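Setup Guides > Standing Desks
6 min read

Malleo 1475 Sit-Stand Desk: Section 4, Attaching the Top and First Power-Up

Before starting this section, the frame should be standing on its feet with both legs bolted to the crossbar (Section 3). The side brackets should be on but not fully tightened. Leave them that way until step 6.

You will need the hex key from the hardware bag, a Phillips screwdriver, a tape measure and a pencil. A power driver can be used for the wood screws on its lowest torque setting. Do not use one on the machine bolts.

CAUTION: The top weighs 84 pounds. Two people are needed to lift it. Do not slide it across the frame, as the bracket edges will scratch the underside and can catch fingers.

Placing the top

1. Lay the top face down on a blanket or the flattened carton. Check the underside for the pilot holes. Tops sold under the Wornen name have 10 holes. Older Taipe tops have none and must be marked and drilled by hand; see the note after step 5.

2. Widen the frame until the outer brackets match the outer pilot holes. The scale on the crossbar is in millimeters. For the full-size top, set it to 1475.

3. Tighten the two crossbar lock bolts. They should be snug enough that the frame does not creep when pushed from one end.

4. Turn the top over with a helper and lower it straight down onto the rubber pads. The cable cutout goes to the rear.

5. Measure the overhang at the left and right ends. The two measurements should match within 3 mm. Shift the top by lifting one end slightly.

Note: If your top has no pilot holes, mark through the brackets with a pencil, take the top off again and drill with a 3 mm bit to a depth of 15 mm. Wrap tape around the bit as a depth stop. Drilling any deeper may come through the work surface, and this damage is not covered.

6. Drive all the wood screws halfway, then go back and finish them in the same order. Tighten the side brackets last.

Fitting the control box

7. Slide the control box onto its rail under the top, with the sockets facing the rear. It clicks when seated.

8. Plug the left leg into socket M1 and the right leg into socket M2. The plugs only fit one way. If one does not go in, turn it over and try again without forcing it.

9. Plug the handset into the socket marked H. Fix the handset to the front edge with the two short screws. Long screws from the same bag will go through the top, so check before driving them.

10. Gather the slack with the clips supplied. Leave enough loose cable at each leg for full travel. Nothing should hang where it can be pinched between the crossbar and the wall.

CAUTION: Keep the power cord clear of the feet. The desk can crush a cord when it comes down.

First power-up

11. Plug the power cord into a grounded wall outlet. The handset shows three dashes.

12. Press and hold the down button until the desk reaches its lowest point, rises slightly and stops. The display changes to 70, the lowest height in centimeters.
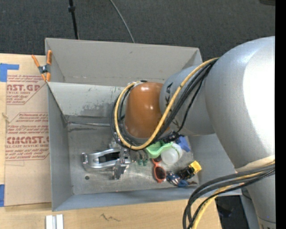
13. Raise the desk to full height and watch both legs. They should move together. If one lags, stop and check the plug on that side.

14. To save a height, move the desk to it, press S, then press a number from 1 to 4. The display blinks once.

If the display shows E08, the desk is overloaded or blocked. Clear the top, unplug the power for 30 seconds and repeat step 12. If the code comes back, contact the seller with the part number from the label on the control box.

Note: Control boxes with a part number beginning 403 have the anti-collision feature turned off when shipped. To turn it on, hold S and the up button together until the display shows A1. Boxes made since November have it on already. The Grison drawer unit must be fitted after this setting is made, and its instructions are in Section 5.

Check all bolts again after two weeks of use.

Tags: desk assembly, height adjustable, home office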